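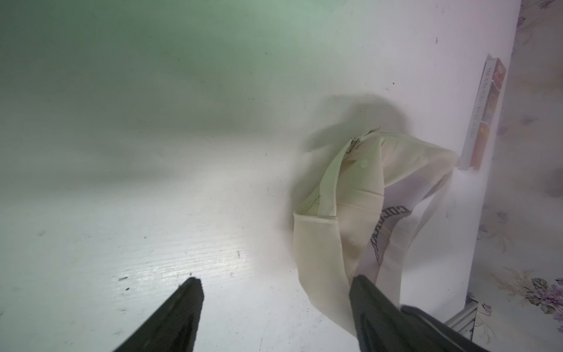 Page last changed: Thursday, March 23, 2023

Mirkalance hat loan, second report to the Iyamu Fund

Hi Hélène, and hello to anyone else at the fund who gets handed this one. You asked for an update once the sorting was properly under way, and it is, so I'm sitting down to write before the laundry timer goes again.

Quick reminder of what your $3000 is for, in case you have a pile of these to read. Mirkalance lends sun hats. Kids turn up at the Vadwood day camps in July with no hat, or with the one hat they own at the bottom of a wet bag, and they get a clean cap for the day and drop it off at home time. The hats are all second-hand. Last year we did it out of two cardboard boxes and lost track of pretty well everything, which is what I came to you about in the fall.

Where we are now. We've taken in 182 caps, and I'm really pleased with that! I had been hoping to get through the winter with half as many. Most arrived in grocery bags, a few came one at a time from people who stopped me on the street (I am now known as the hat lady, which is fine). Every cap gets looked over, washed, dried on something round so the crown keeps its shape, looked over again, and then put in a basket with others of its kind. We were slow at the start and I'd say we've hit a decent pace since the new year.

The sorting table is the part of this I'm fondest of. It has a white top, so you can see any bit of fluff or grit that comes off a cap, and the walls around it are papered in bunches of purple violets on cream. I know wallpaper isn't in the budget and I promise you didn't pay for it - it was there already. It cheers me up every single time. There's a cup of pencils in the back corner for the tags, and the mesh basket goes along the back wall so there's room to work in front of it.
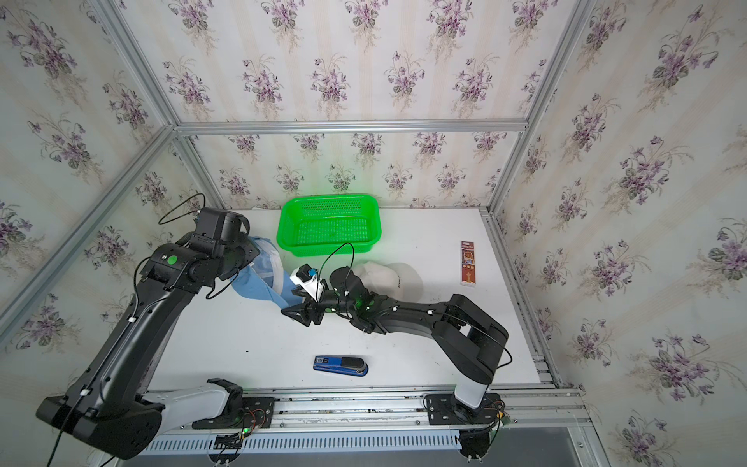
We started off sorting by size, and I'll admit that was a mess. Hardly any caps have a size you can still read, and the adjustable ones fit a six-year-old or a grandfather depending on where you pull the strap. So now we sort by closure. Caps with a metal buckle go together, caps with a plastic snap go together, and stretchy backs get their own basket. Camp leaders can fit a child much faster that way, at least in the try-out we did over the winter break, and the little ones can do a snap by themselves. The buckles need an adult. I'd like the buckle caps to go mainly to the older group for that reason.

Colour turned out to matter more than I wrote in the application. Pale caps are the ones we want for July, for the heat, and luckily we have plenty. The cream ones are lovely but they show everything. Forehead marks on the inner band are the worst of it, and I've tried dish soap, baking soda and an old toothbrush, and a long cold soak with a bit of ordinary detergent. The soak wins, though you have to be patient and leave it overnight. Light blue hides a lot more and comes up looking nearly new. If anyone ever asks you what colour of cap to donate, please say light blue.

Then there's the business of lettering. We had a long talk about whether we should keep caps with place names and team names on them, and in the end we're keeping nearly all of them. Kids love them. The Colorado cap has already been claimed by two different children from the try-out who have never been near the place, and I expect there'll be negotiations. The only ones we've turned away had beer companies or rude jokes on the front. Those went back to the people who gave them, with thanks.

A word on shape, too. Soft cotton caps crumple as soon as they're tossed in on top of each other, and I used to fuss terribly about this. I'd stuff each one with a tea towel and line them all up facing the same way. It took ages and the camp leaders undid it in one morning. So the rule now is simply that a cap goes in the basket crown up if you can manage it, and if it flops over on its side then it flops over. The stiffer ones stay tidy without help. Nobody at camp has complained about a wrinkle so far.

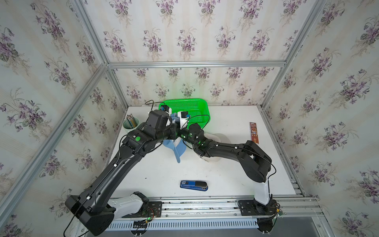
The baskets themselves I had planned to buy from the Brorkedeck catalogue, the stacking kind with lids. I'm glad we held off. Lids would have been a mistake, as a cap that's even slightly damp will go musty under a lid by the next day (we found this out with the cardboard boxes, and I can still smell it). Open baskets with holes in the sides let the air through and you can rinse them under the tap. The bright ones are easy to spot from across a field as well. We'll want 20 for the summer so that each camp group has its own plus spares for the dirty caps coming back, and I'd like to move the money that was set aside for lids over to laundry. Could you let me know if that needs a form? The last form was long but I'd rather fill one in than get it wrong.

Things that haven't gone so well, because you did say you wanted those too. The tags are a nuisance. We wanted every cap to have a number inside so we could tell how often it goes out, and the iron-on ones curled after a few washes and left a sticky patch. Sew-on tape holds up beautifully but it takes a lot longer, and I've got only so many evenings. For now the tape goes on the finished caps first and the rest will wait. We're also still behind on mending. There's a bag of caps with split brims or a broken strap, and I keep telling myself they'll be a nice job for a rainy weekend. It has rained a great many weekends.

And I owe you a proper plan for head lice, which I left rather vague in the application. Every cap that's been worn goes into the dirty basket and nothing comes out of that basket except to the wash. Hot dryer after that, for the ones that can stand it, and the others get sealed in a bag and set aside. The camp leaders have had this from me in writing and I'll send you the same page.

The other thing I've been chewing over is how the baskets get handed out in the mornings, when everyone arrives at once and wants the same hat. I sent my draft around for comments.

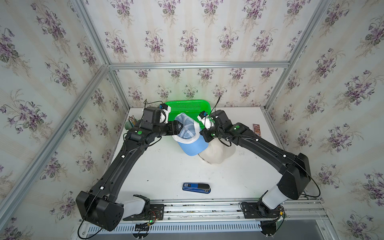

Selma Vukadinović wrote back that I was making it far too complicated. She would put one mixed basket on the table per group, blue and cream and whatever else all in together, and let the kids dig: "They'll find one they like quicker than you can find the list, and if two of them want the same cap they can trade at lunch. Keep your sorting for the back room, it's the right place for it. Just please don't let the buckle ones all end up with my little ones again."

I've thought about it and she's right, so that's what we'll do. We'll sort at the table by closure as we do now, then make up a mixed basket for each group from that, going light on buckles for the youngest.

Between now and the start of camp I need to get the rest of the cream caps through the soak, finish the tape on as many as I can, buy the remaining baskets and make up a starter set for each group. I'd also love it if you came by, Hélène. Evenings are best, there's usually a load on and you're welcome to take a turn at the sorting. Receipts for the detergent, the tape and the first few baskets are going in the mail to you with this, in the brown envelope, and I've put the dryer repair on a separate sheet because I wasn't sure which line it belonged under.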